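Progress report to the Atallah fund: repacking the donated power cords, month four
Prepared by Róisín Ó Néill, Codgate parts store

The grant paid for 3477 small cartons, and 2393 of them have now been filled, closed and sent over to Ullusden. Your plan had us finishing in May. So did ours, before we met the cartons.

They are a perfectly good carton once folded. The trouble is the lid, which likes to spring back up while you're fitting the cord. Győző Takács tried three ways of folding and has settled on doing the side walls first and leaving the lid until the cord is lying flat. Our rate went from 225 a week to something I'd rather report when it has held for a month.

Spending is within budget except for twist ties, where we were optimistic. Shirley Desjardins has the receipts, in a carton, naturally.

Cords at the packing table, lids still open:
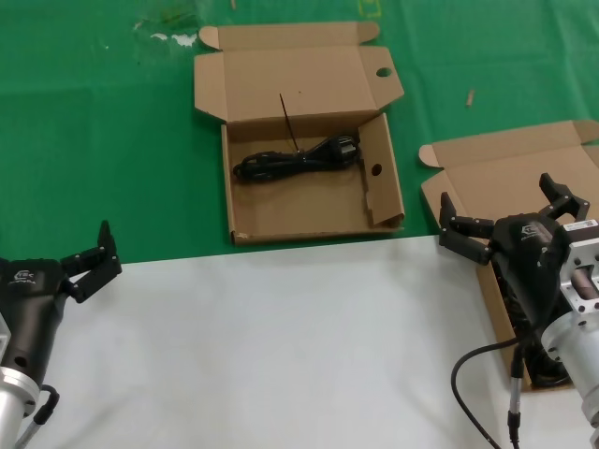
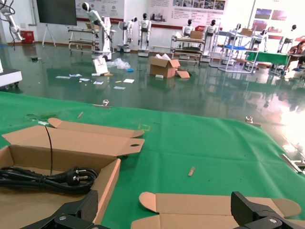

We lost six working days to a delivery from Hivside that contained the wrong labels, and then the right labels for somebody else. Ashley Dobson is pursuing a credit with more patience than I have.

For next quarter we ask to move the unspent transport money into supplies. The form for this is attached, as is the form requesting permission to use the form.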